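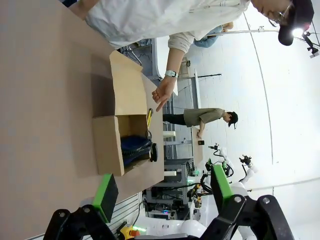 Progress report to the Zundico fund, from Yaryna Kushnir
14 March 2023

Hi Lesego,

You asked for something shorter than the December report and with less math in it, so I'm writing this one the way I'd tell you over coffee. Short version: the packing task is moving along nicely, the cable task is giving us headaches, and I'd like to talk about the second half of the budget before you close your books.

When I last wrote we were still driving the arms with the old handheld controllers, and our operators hated them (I did too, my thumbs hurt for a week). We've now switched to the Symonenko leader arms, where you move a small arm by hand and the big one copies you. What a difference! Petro Kravets picked it up in one afternoon. Arsen took longer, but he's now the smoothest of all of us and I've asked him to train the next people.

We have 200 good demonstrations of the box task saved and checked. A "good" one means the operator picked up the item, moved it in or out of the open box, let go, and backed the gripper away without dragging a flap along. The flaps are the annoying bit. Cardboard bends a little differently every time, and from the wrist camera a raised flap can hide most of what's inside. We've been having someone stand at the table and point to the next item while the operator drives, and that has cut down on the wandering around you saw in the early recordings.

We threw out 40 more demonstrations. Most had a long pause in the middle, where the operator stopped to think or someone asked them a question. I was sad to lose them, but when we left the pauses in, the trained robot paused too, right above the box, like it had forgotten why it came over.

Now the cables. Anything coiled is hard. The fingers close on one loop and the rest comes up, or doesn't, and our operators each have their own way of dealing with it. Petro Yatsenko pinches low and lifts slowly, and Arsen goes in from the side. Both are fine for a person driving, but mixing them seems to confuse the training. For the next round I want everyone to use the same grip, and I've written up a one-page guide that we're trying out now.

On money: the Cosik order for spare finger pads came in under what we planned, and the lighting went over. Those pretty much cancel out. The thing I do need to ask about is operator time. I budgeted 16 hours a week and we're using all of it, with the checking of recordings done on top by me in the evenings. Could we move the leftover travel money into that line? I'd rather have more hours at the table than go to the Zarenow meeting.

We also lost 2 days to a bad wrist cable, now replaced.

Next up is the cable round with the new guide, then a first try at both tasks in one go. I'll send you the budget sheet separately. Call me if the travel question is easier by phone.

Yaryna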